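Started writing this up in January, finishing it now. How to wash, dry and put away big bedding without a tumble dryer and without losing a whole weekend to it. Flat sheets, fitted sheets, duvet covers. Not duvets themselves, take those to a launderette with a big drum.

## What you need

- washing machine, 7kg or bigger is nice
- liquid detergent
- white vinegar (optional)
- one airer or a line. Two airers is better
- old towel
- soft tape measure
- safety pins, a handful

## 1. Strip and check first

Pillowcases off, duvet cover off, then the sheet. Shake everything out of the window or over the bath. Look for stains NOW, before the wash sets them. Hold it up to daylight if you can.

Stain list, quick version:

- blood: cold water only, dab, bit of salt, leave half an hour
- tea and coffee: rinse cold, then neat liquid detergent rubbed in
- sweat marks (yellowish, near the pillow end): paste of bicarb and water, leave an hour, brush off
- make-up: washing-up liquid, small amount, work it in with fingers
- ink: good luck. Surgical spirit on cotton wool, towel underneath, keep moving to a clean bit

Mattress protector comes off as well, every second or third wash. Leave the mattress bare for a bit while you do the rest. Window open.

## 2. Measure before you buy anything new

Skip this if you're happy with your sheets. If they ping off the corners at 3am, read on.

Mattress depth is the number most people get wrong. Measure at the side, seam to seam, with the topper on if you use one. Add a bit for tucking under. A standard fitted sheet often has pockets of 25cm or so, which won't go over a deep mattress plus topper whatever the packet says about "generous fit".

Flat sheets: width of the mattress, plus the depth twice, plus a tuck on both sides. Write it down on your phone. You will not remeber it in the shop.
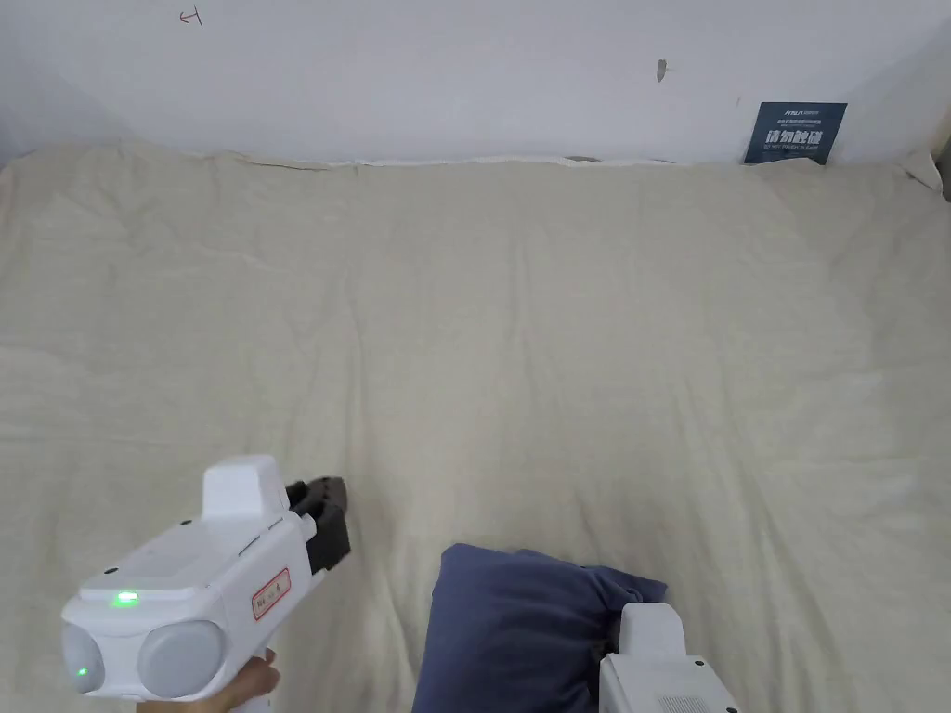
*Cream cloth, top edge still bunched up at the wall. Pull that bit straight before you tuck the rest.*

Cotton shrinks a little the first time. Wash new sheets once before you decide they don't fit or do fit. Endang Osman, who taught me most of this when we shared a flat, always kept the packet and recipt till after the first wash. Do that.

## 3. Load the machine

Half to two thirds full. You should be able to get your arm in over the top of the load. One double duvet cover, one sheet, two pillowcases, that's a load in our old Wimon. Bigger drums take more.

Button up or zip the duvet cover, then turn it inside out. Otherwise everything else crawls inside it and you get a wet bolster with dry patches. Fitted sheets do the same thing with their corners. Safety pin two opposite corners together if yours is bad for it.

Temps:

- 40 for normal cotton
- 60 if someone's been ill, or for dust mites, label permitting
- 30 for linen or anything dyed dark, first few washes on its own
- no softener on towels or anything you want to stay absorbent

Detergent by the line on the cap, less if your water's soft. Too much leaves it stiff. Splash of vinegar in the softener drawer helps with that, smell goes once it's dry. Don't mix vinegar with bleach. Ever.

Spin: 1000 or 1200. Higher gets more water out but the creases are brutal.

## 4. Get it out straight away

Really the only step that matters for ironing. Wet cotton left in a drum sets into creases like cardboard. Set a phone alarm.

Two people, take an end each, pull, snap it hard three or four times. On your own: hold one edge, flick it downwards like a towel, turn, do the other edge. Smooth the hems with your hands.

## 5. Drying indoors

Don't fold a sheet in four over one bar, it'll smell by tomorrow. Spread it across the whole top of the airer so it makes a tent, and put a fan or a dehumidifier near the open end. Turn it round once after a few hours. Elastic corners take longest, pull them out flat.

No airer? Over a door, with a clean towel on top of the door first. Check the top of the door for dust. I didn't, once.

Outside: peg by the hem, not the middle, and let the duvet cover hang open at the bottom so the wind goes in.

Beril Tekin dries hers over the banister on the landing, with a radiator underneath. Works fine if yours is varnished and not painted, painted ones can stick when warm.

## 6. Back on the bed

Slightly damp is NOT ok. Bone dry or it goes musty under the duvet.

Fitted: far corner by the wall first, then the one diagonally opposite, then the other two. Doing the two head corners first is what makes it ping off.

Flat: lay it with the wide hem at the head. Even drop both sides. Tuck the foot, then hospital corners, then the sides. Run your forearm down the middle to push the wrinkles outwards, finish at the headboard side. 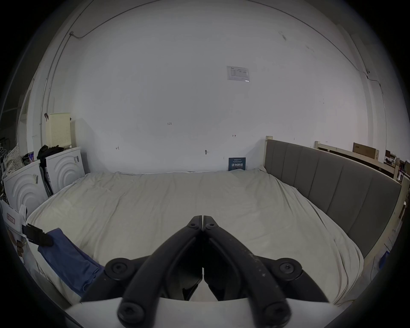 *Sheet on but not smoothed yet, worst of the wrinkles down the headboard side.*

If you've got an upholstered headboard, hoover it while the bed's stripped. Soft brush attachment, top to bottom, along every seam. Wipe with a barely damp cloth. Don't soak it, water rings are a nightmare on grey.

## 7. Folding and storing

Fitted sheet: hands in two corners, flip one over the other, repeat with the other two, lay it on a flat surface, square off the elastic edge, fold in thirds. It'll never be perfect. Fine.

Store the whole set inside one of its own pillowcases. Label the shelf by bed size if you have more than one, biro on masking tape is enough.

Keep them somewhere dry, not against an outside wall. Two sets per bed is plenty, three if you've got small kids.

## Timings

Wash 1h 30ish, airer overnight, bed made next morning before work. If you start it after tea you won't have a dry sheet by bedtime, so get the spare set on first.

Will add a bit on wool blankets when I've done ours.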